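So I finally made it to the open day at Molia! I've been meaning to go for two years now, and every time it comes up I'm either working or I forget, and then Hamish Lowther tells me all about it the week after. This time he texted me the night before (twice) and offered to drive, so I had no excuse.

Molia is out past Tromutmont, in the old Donnelly building where my aunt used to buy curtains. Parking was terrible. They were expecting maybe 200 people and by the time we got inside the woman at the door told us they'd already handed out nearly 300 stickers. I got a sticker. It's on my water bottle.

We skipped the talk in the front room and went straight to the robots, obviously.

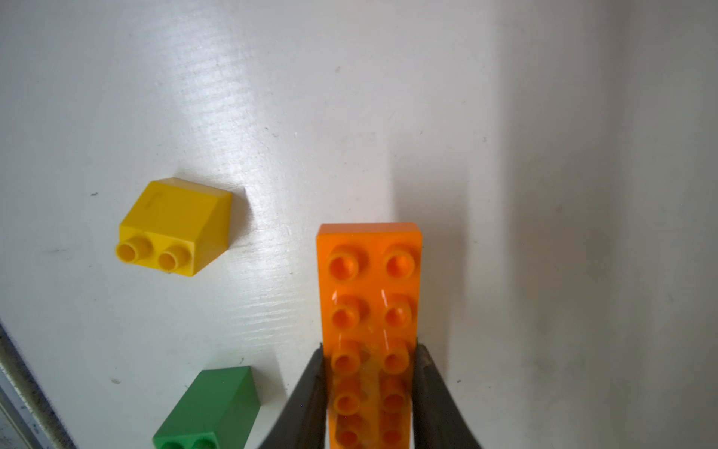 The line moved slowly but I didn't mind, as they had a screen up where you could see what the little cameras on the arms were seeing, and I could have stood there all afternoon. Everything looks so big from down there! Hamish kept trying to guess which arm we were looking through and got it wrong pretty much every time.

The person running our session was Ngaio Katene, and she was great. Very patient. A kid of about 6 asked her if the robots get bored and she gave him a proper answer, all about how they don't know they did the same thing yesterday, and he nodded like that was exactly what he'd suspected.

What I hadn't expected was how cozy it looked in there. I was picturing a gray lab and they've got this leafy wallpaper up on the walls, like somebody's dining room. I want it for my hallway, and I did ask where it came from, but Ngaio didn't know.
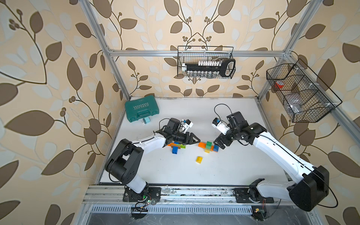 Both arms over the table, and my future hallway wallpaper behind them

She explained that picking up a toy brick is harder than it looks from our side of the fence. Those bricks have slopes and bumps and they're never lying quite how you'd like. I said that sounded like my living room floor and she laughed, though I bet she's heard that one before.
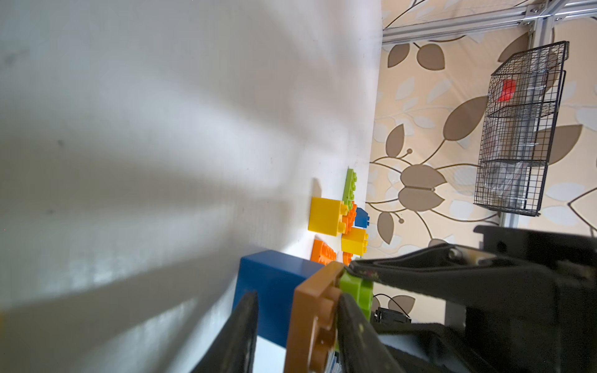 Down among the bricks, with a brown one and a green one in the gripper

Then there was a break and Hamish found the coffee (bad) and the ginger slice (really good, I had two). We ran into Manaia Whitelaw from my old job, who now works at Cenero and was there with her whole team. She's cut her hair short and it looks fantastic.

We went back for one more look before they closed up. By then most of the families had gone, so we could get right up to the front and ask all our silly questions.
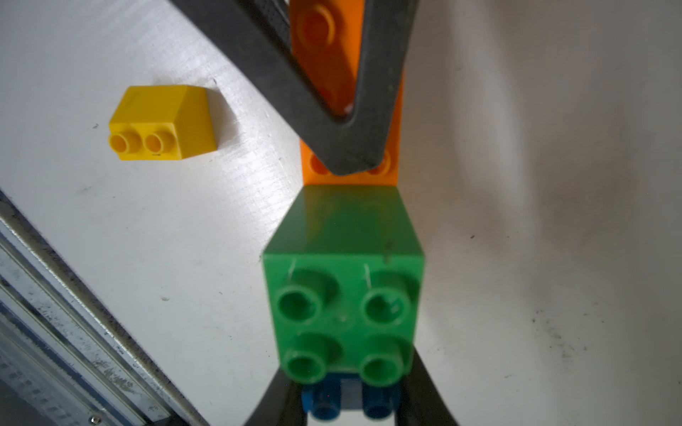 My favorite of the day: green brick in the middle, orange above, blue below

They're doing another one in November and I'm already signed up. Hamish says he'll drive again if I bring the snacks. If anyone has the recipe for that ginger slice, please, please leave it in the comments!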